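Simulated kitchen for a home-built gripper - setup notes

Wrote this up for the guys at the Pesside workshop because I keep getting the same questions. It covers getting a wrist view running in sim before you bolt a real gripper to anything. You need a desktop with a halfway decent graphics card, the Daveo arm files (the July ones, the older set has the wrist flipped) and a free evening.

Step 1. Load the arm. Import, fix the base to the world, check every joint moves the right way. If one runs backwards flip its axis now. Don't fix it later in the control script, you will forget.

Step 2. Add the wrist camera. Parent it to the gripper base, not to the last link. Aim it down between the fingers. Bit of the black base along the bottom is fine, handy even - gives you something fixed to judge from.

Step 3. Physics. This is where everybody gets stuck. Start with 600 steps a second. Lower than that and round stuff squirts out of the grip. Friction on the finger pads up, friction on the counter left alone. Save. Save again under another name.

Step 4. First grab. Use a potato. Lumpy enough to be a fair test, and a cheap mesh does the job.
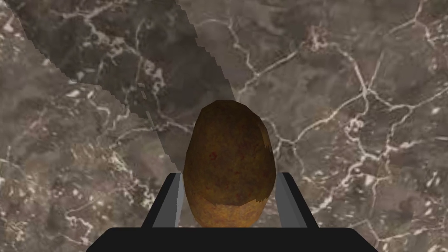 Render: Turunen kitchen set, wrist view. Used with permission.

Fingers either side, potato upright in the middle, marble behind. Get to this point before you touch anything else. The flat facets on the skin don't matter for gripping. Jagged shadow on the counter is just low shadow resolution - mine was at the default. Put the shadow map at 4000 if you care and your card can take it. I dont bother while tuning.

If yours slips:
- close slower
- check the collision shape, a box around a potato is no good, use convex hull
- check the mass, mine came in at zero once and flew off
- still slipping, go back to step 3

Step 5. Look around with nothing in the grip. Open the fingers all the way, swing the wrist off the counter and check what the camera gets. You want brick, mirror, wall edges, odd angles, the lot. Any vision code that only ever saw a countertop will fall over the first time the arm turns. Watch the mirror in particular. Reflections show furniture that isn't in front of the arm at all, and a simple color detector will happily go after it. 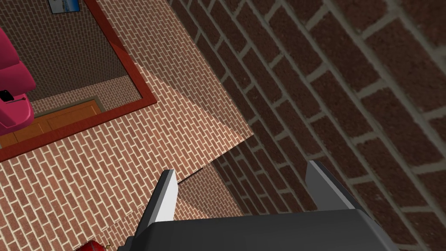
Homero wrote in to say the mirror should be switched off completely untill the grasping works, then brought back one setting at a time, and that leaving it on from the start cost him a whole weekend of bad detections. Fair. If you want to go that way, hide the reflection but keep the red frame in, so the colors don't change on you later.

Step 6. Run the grab and the look-around back to back, 2 passes each, and save the video. Compare finger gap at the start of both passes. Should match. If it drifts, the open command isn't finishing before the next move kicks in - add a wait.

Step 7. Only now plug in the real gripper. Low current, hand on the power switch, no potato the first time.

Control script is in the same folder as the arm files. Read the comments at the top, the port name is different on every machine.

Questions: use the contact form | © Pesside workshop pages | Back to top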